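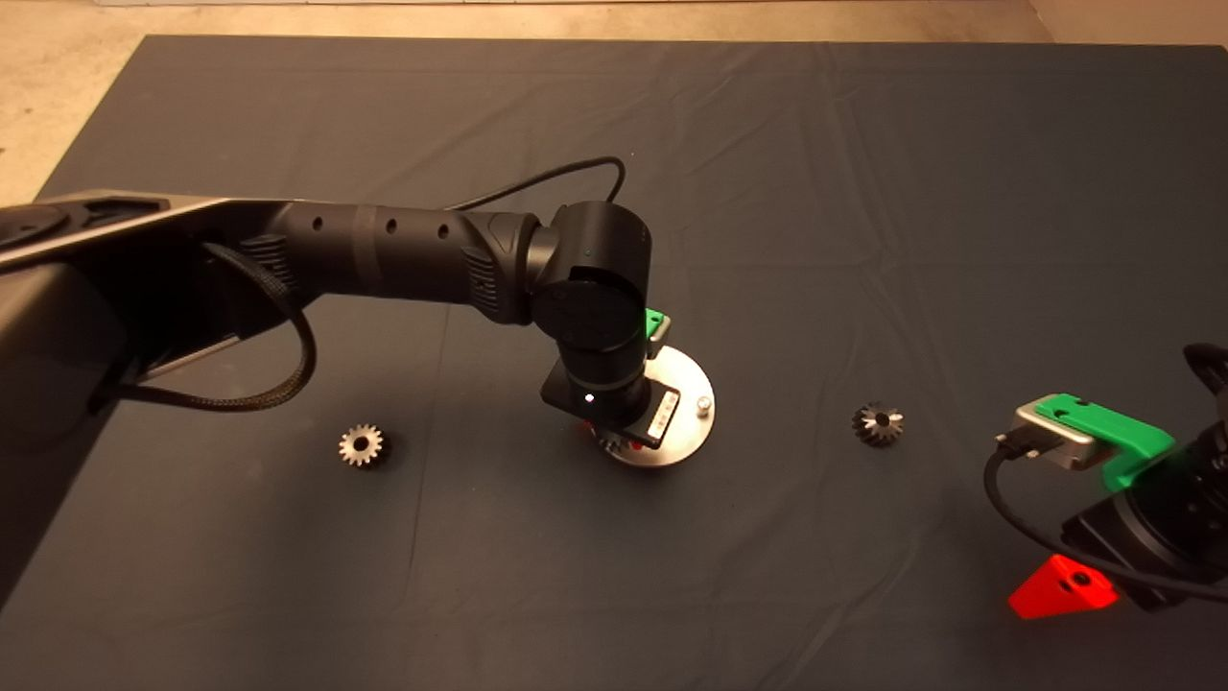
Left arm over the plate, one gear either side, right arm waiting.

Filed under: Workshop Minutes | Arms & Gears
Search this site Search

Altau Shared Workshop, build group. Notes taken by Natalia Barrera, again.

1. Last month's minutes
Agreed, apart from the word "finished", which was struck out.

2. The arms
The left is now Poser and the right is Medrano. Pudel was voted down. Poser managed 33 gear pick-ups out of 84 in the January run. The group felt this was better than Medrano, which managed 7 and then sulked.

3. The cloth
Long talk about creases. One side holds that a gear sitting on a ridge is a fair test. The other side owns an iron. Cloth stays as it is until next time.

4. Cables
The loop over Poser's upper arm is to be tied back before anyone tries full speed. Natalia to buy ties. Natalia asked whether anyone else had ever bought ties. Not minuted.

5. Money
Asked for: 3 spare gears. Granted: one, bevel.

6. Any other business
Whoever borrowed the small hex key, please bring it back.

Closed at 9.40 pm. Next meeting same place, bring own mug.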